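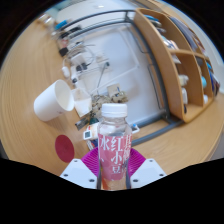 Hand-crank and hand-held kitchen tools: yearly check for the Marinho kitchen

Filed under: Kitchen Gear > Care and Safety
146 shares | 10 comments

Go through this list once a year, and again after any tool has been dropped. It covers graters, mandolines, peelers, tin openers, the clamp-on mincer, box shredders, can piercers, pestles and the two stick blenders. Knives are on a separate sheet. So are the large mixers, which get looked at by the electrician.

Wash and dry everything before you start. Lay a damp cloth under the board, put the ceiling light on full and wear a cut glove on the hand that holds the tool. One person can do the lot in a morning. We started at half past eight this August and had finished before the lunch prep.

Mark each line OK, FIX or BIN. Anything marked FIX goes in the blue crate by the office door and stays there until somebody has signed it back out. Comments from this year's check are under each section, with initials: GH is Genivaldo Holanda and RB is Rogério Batista.

1. MANDOLINES

1.1 Blade sits flat in its slot at both ends. OK
1.2 Blade edge free of nicks when you look along it against a dark cloth. FIX (one)
1.3 Thickness dial clicks at every setting and does not slip under thumb pressure. OK
1.4 Hand guard present, pins straight, slides the full length of the runners. FIX (one)
1.5 Rubber feet all there and not perished. OK
1.6 Folding leg locks open. OK
1.7 Julienne insert stored in its cover, teeth pointing down. OK

Comments: The Javness mandoline has a nick close to the left end of the blade. It still slices potatoes but leaves a line on cucumber. New blade ordered. Guard on the older one has two bent pins and will not hold a small onion. I tried straightening them with pliers and one snapped, so the guard wants replacing as well. Do not use either until they are back on the rack. GH

The guard is to be kept with the mandoline at all times. I found it in the drawer with the piping nozzles. RB

2. BOX AND FLAT GRATERS

2.1 No holes torn or flattened. OK
2.2 Seams closed at the corners, no gap you could catch a fingernail in. FIX (one)
2.3 Handle tight. OK
2.4 No rust, inside or out. Look up inside the box with a torch. BIN (one)
2.5 Fine zester has its plastic cover. OK
2.6 Base rim not bent, so that the grater stands level on a flat board. OK

Comments: Rust inside the tall four-sided one along the bottom seam. It had been put away damp. Gone in the scrap. The replacement needs hanging up after washing and should not be nested in a bowl. The seam on the short one has opened a few millimetres near the handle and cheese is getting in behind it. I have put it in the crate but I doubt it is worth fixing. GH

Agreed, bin it. RB

3. CLAMP-ON MINCER

3.1 Clamp screw turns freely and the pad is still on the end. OK
3.2 Clamp holds on the bench with a firm sideways push on the handle. OK
3.3 Worm free of scoring and burrs. OK
3.4 Cutting blade fitted flat side towards the plate. FIX
3.5 Plates flat. Test by laying each one on a sheet of glass. OK (coarse), FIX (fine)
3.6 Ring nut threads clean, not crossed. OK
3.7 Handle grip turns on its spindle and does not wander. OK
3.8 Pusher present. No fingers, no spoon handles. OK
3.9 All parts dry and lightly oiled with food-grade oil before storage. OK

Comments: The blade was in the wrong way round when I opened it up. This is the second year running. It will mince like that, but badly – the meat comes through crushed and grey, and people then lean on the pusher to make up for it. I have taped a drawing to the inside of the cupboard door. Fine plate rocks slightly on the glass and needs regrinding together with the blade. The man at Gadach does them as a pair. GH

Please do not put the mincer parts through the dishwasher. They came out dull last time and there was grey on the cloth. Hot soapy water, brush, rinse, dry at once. RB

4. TIN OPENERS

4.1 Cutting wheel turns without wobble. OK
4.2 Feed wheel teeth clean, no label paper or dried food packed between them. FIX (two)
4.3 Handles close without pinching. OK
4.4 Opens a test tin all the way round without skipping. OK, except as below
4.5 Bench-mounted opener: base screws tight, shaft lifts out for cleaning. OK

Comments: Two hand openers needed a soak and a toothbrush. One is now fine. The other skips twice on each tin and leaves a jagged piece, so it has gone. The bench opener was clean, which is an improvement. The test tins were 400 g tomatoes and have been used in the soup. GH

5. PEELERS, CORERS AND STONERS

5.1 Swivel blades move freely and do not drop out when the peeler is shaken. BIN (two)
5.2 Handles not split. OK
5.3 Corer rim round, teeth not folded in. OK
5.4 Cherry stoner spring returns fully. FIX
5.5 Eye-remover tip not snapped off. OK

Comments: Peelers are cheap. If in doubt, throw it out and take a new one from the box on the top shelf. The stoner spring sticks halfway. I cleaned it and it was better but not right. It will need doing before the jam is made. GH

Check the bin as well as the drawer when a peeler goes missing. They go out with the peelings. RB

6. STICK BLENDERS

6.1 Cable sound for its whole length, no flat spots or tape. OK
6.2 Plug not cracked, cord grip holding. OK
6.3 Needs constant pressure on the button to run. Stops when you let go. OK
6.4 Shaft locks on with a click and cannot be twisted off without the release. OK
6.5 Blade guard not chipped. FIX (one)
6.6 No food trapped behind the blade. Unplug first. OK
6.7 Shaft seal not leaking after a minute standing in clean water. OK

Comments: The Zekham has a chip out of the guard, nearly the size of a lentil. We could not say when it happened or where the piece went. Taken out of use and the guard priced up. Until it is back there is only one stick blender, so plan the soups around that. GH

I would like 6.6 done daily and have added it to the closing sheet. RB

7. PESTLES, MORTARS AND ROLLING PINS

7.1 No cracks in the mortar. Tap with a spoon and listen for a dull note. OK
7.2 Pestle head not crumbling or flaking. OK
7.3 Mortar stands firmly on a folded cloth. OK
7.4 Rolling pin handles secure, wood not raised or splintered. FIX (one)

Comments: One pin needs sanding and oiling. I will take it home and do it. GH

8. STORAGE

8.1 Every blade has a cover, a slot or a hook of its own. FIX
8.2 Nothing sharp loose in a deep drawer. FIX
8.3 Heavy items kept below shoulder height. OK
8.4 Cut gloves in two sizes, clean, no holes. OK
8.5 First aid box within reach, blue plasters topped up. OK
8.6 Sink clear of sharp tools. Nothing with a blade is ever left under suds. FIX

Comments: The second drawer is still a jumble. There was a zester in there without its cover, face up, under the tea towels. Empty the drawer and start again. I have bought a strip of hooks for the wall over the prep sink and they need putting up into the batten, as the tile adhesive sort will not take the weight. GH

On 8.6, I found a grater in the washing-up bowl on the same morning as the check. Sharp tools go in the white tray to the left of the sink and get washed one at a time. RB

SIGN-OFF

Checked by: Genivaldo Holanda
Seen by: Rogério Batista

Outstanding at the time of signing: Javness blade and one mandoline guard, mincer blade and fine plate to Gadach, stoner spring, Zekham guard, rolling pin, hooks, second drawer. The hooks and the drawer can be done this week without waiting for parts. Copy of this sheet to go in the folder and one to be pinned by the rota.

Related
Knife check sheet: edges, handles and racks
How to oil a mincer before you put it away
Cut gloves: sizes, washing and when to replace them
Keeping wooden rolling pins from splitting
Closing sheet for small kitchens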